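Notebook, May, studio bench 2
Subject: battery flash heads, colour drift and recycling at low power

Started at 9.20. The Skosia head was on charge all night and showed full on all lamps. I let it stand for half an hour without the charger before the first flash, as we agreed after the last measurements, where the values straight from the charger were too good.

Set-up is the same as on the previous page. Head on the short stand, standard reflector, no diffuser, flash meter at two metres on the marked tape. Room lights off, blinds down. ISO 200 on the meter, and I checked this twice, as last month I wrote down a whole column with the meter at 400 and had to throw it away.

First series: full power, 17 flashes, each one released when the ready lamp comes on. The meter readings stay within a tenth of a stop, except the very first flash, which is two tenths low. I have seen this low first flash also with the Fanwood head, so I don't think it is a fault of this unit. Perhaps the capacitors need one discharge before they are awake. For customers it is enough to say: make one test flash before you begin.

Second series: lowest power. This is the part that gives me trouble. The ready lamp comes on almost at once, but if I release immediately, every third or fourth flash is weaker, up to half a stop. When I count slowly to two, all flashes are equal. So the lamp is telling the truth at full power and it is too optimistic at low power. I repeated with the second battery and the same thing happened.

I also changed the trigger, from the radio one to the plain sync cable, to exclude that the radio sends a double signal. No difference. The cable is the old one with the tape near the plug and it should be replaced soon, but it worked for this.

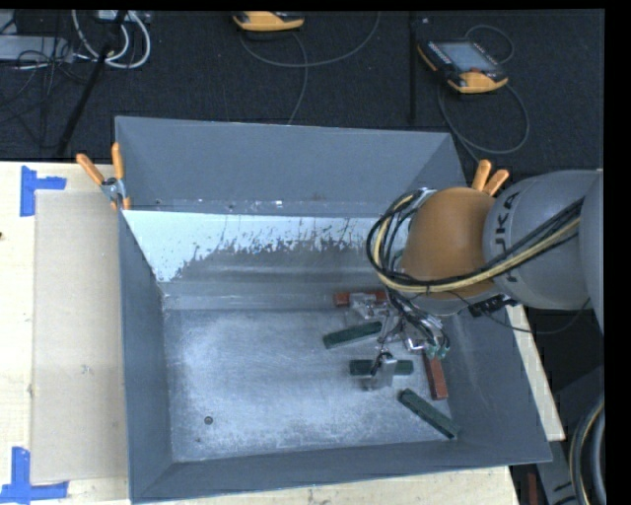
Asger Bjarnason read the second series over lunch and remarked that the lamp is probably switched by a fixed voltage threshold, which was chosen for the high settings, and that at low power the circuit must first let the extra charge go before the level is correct. He would look at what happens when one goes down from full to lowest in one step, and compare it with staying at lowest for a long time. In his opinion the weak flashes could also be strong flashes in between, and I have taken the wrong ones as normal.

This is a good point and I had not thought of it. I looked again at my column and I cannot decide from it which value is the right one, as I wrote only the differences. From now on I write the full reading each time, also when it is boring.

Afternoon, third series: lowest power again, full readings. I fired the head 200 times with a pause of three seconds. Stable, and the value agrees with the higher group of the morning. So the weak ones are really weak, and Asger's second idea is out. His first idea is still open. The step down from full to lowest I tried only five times: the first flash after the step was too bright in four cases. If one presses the test button after changing the power, it is fine. Must be repeated with more care.

Colour: I photographed the grey card at full, half and lowest. At lowest it is a little bluer, as expected from the short flash duration. Not disturbing for one head alone, but when it is mixed with the Fanwood at half power, the card has two different greys, one from each side. A light warming gel on the Skosia corrects it more or less. I used the Ivetti gel from the drawer, the one with a corner missing. There is only one sheet left.

Modelling lamp: gets dimmer while the head recycles and then comes back. Itzel Tlapale asked for this to be noted, it is noted.

To do:
Step-down test, at least 20 steps, with and without test button.
Ask Dambrauskienė for the loan of the oscilloscope and the photodiode, the flash meter is too slow for what we want to know.
New sync cable, five metres.
Order gels.
Charge both batteries tonight, number two is at one lamp.

Finished 16.40. Reflector was still warm when I took it off, so the head is lying on the shelf without its cap. Please leave it like this until tomorrow.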